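Setting the gap between a pair of overlay cabinet doors

An uneven gap between two cabinet doors is nearly always a hinge adjustment problem. The method given applies to concealed cup hinges with three adjusting screws, as fitted to most kitchen and utility units. It does not apply to butt hinges, which have to be packed or recessed.

Tools

A No. 2 Pozidriv screwdriver, a short spirit level and a piece of 2 mm card or plastic to act as a gauge. Do not use a powered driver. The adjusting screws strip easily and the cam screws have a limited range of travel.

Before you start

Check that the cabinet itself is square. Measure both diagonals of the carcass opening. If they differ by more than 2 mm, correct the cabinet feet or wall fixings first, as no amount of hinge adjustment will hold on a twisted carcass. On units over 900 mm wide, check the base for sag as well.

Tighten the screws that hold each mounting plate to the cabinet side. On 18 mm board these sometimes pull out. If one turns without biting, plug the hole with a glued dowel and refit the screw once the glue has set.

Reading the gap

Close both doors and compare the gap at the top with the gap at the bottom. A gap that tapers means at least one door is out of plumb. A gap that leans but stays the same width means both doors are tilted the same way.
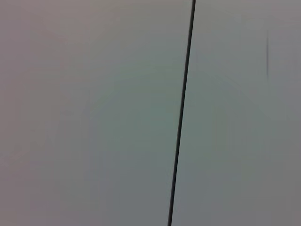 A narrow joint between two pale grey panels, slanting to the left towards the bottom.

Put the level against the meeting edge of each door in turn and note which way it is out.

Adjusting

1. Side to side. Use the screw nearest the door. Turning it on the top hinge only will tilt the door; turning it by the same amount on every hinge will move the whole door across.

2. Height. Use the cam on the mounting plate or, on older plates, slacken the fixing screws and slide the door. Line up the top edges of the pair.

3. Depth. Use the rear screw. Set the door so that it closes without binding on the hinge side.

Work in quarter turns and close the doors after each one. Adjust the left-hand door until it is plumb, then bring the right-hand door to it. Slide the gauge down the full length of the gap — it should pass with light, even contact.

Doors with three or more hinges

Slacken the side screws on the middle hinges before moving the top and bottom ones, then take them up again at the end. A middle hinge left tight will bow the door.

Recheck the gap after a few weeks of normal use.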